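Tundatik Cell Planner
Product page – Erwood Automation
Revised 9 April 2018

Tundatik is offline planning software for small handling cells: one arm, one parallel gripper, one operator station. A planner builds the room from stock parts, loads the arm model and works through a task before any floor space is cleared. Release 7 adds wrist views, editable surface materials and direct export of approach points.

The software is used mainly by shops moving staff from manual pick work to cell supervision. At the Udus returns depot, people who had sorted small household goods by hand now write and check the tasks. Each shift starts with a review of the open items at the planning desk, and changes go to the cell only after an operator signs them off.

Wrist view

The wrist view follows the gripper and shows how much of a target the fingers will hide. It is used for small hardware on upright panels, where a side approach is often tight. Lighting and shadows stay on by default, so that camera settings can be checked against dark or uneven patches.

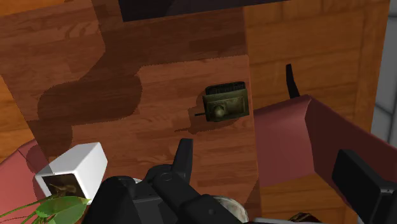

Wrist view: latch on a wood-grain panel, gripper in the foreground.

Latches, knobs and bolts are entered as separate parts with their own travel limits. An operator can change a limit without opening the rest of the task. At Udus this took a step out of the engineering queue – small corrections are now made on the shift that finds them.

Station view

The station view is fixed and takes in the arm, the work surface and nearby furniture. Use it to set the hover height, finger opening and approach direction for tabletop picks. Furniture is treated as an obstacle unless marked otherwise.

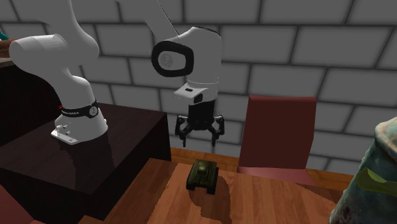
Station view: open gripper above a toy tank on the wooden table.

Staffing and training

Operator training takes 11 hours, split between the planning desk and the cell. No programming background is required. Aerts, our training partner, also runs a July refresher for sites with seasonal staff. Sites should plan for less lifting and more screen work, and adjust breaks and desk height to match.

Specifications

Stock parts in library: 2,942
Saved tasks per site: 2,000
Views: wrist, station, overhead
Gripper models: two-finger parallel
Export: approach points, hover heights, part limits
User levels: viewer, operator, planner

License includes installation files, the operator manual and one planner seat. Additional seats are ordered separately. Arm controllers and safety fencing are not included.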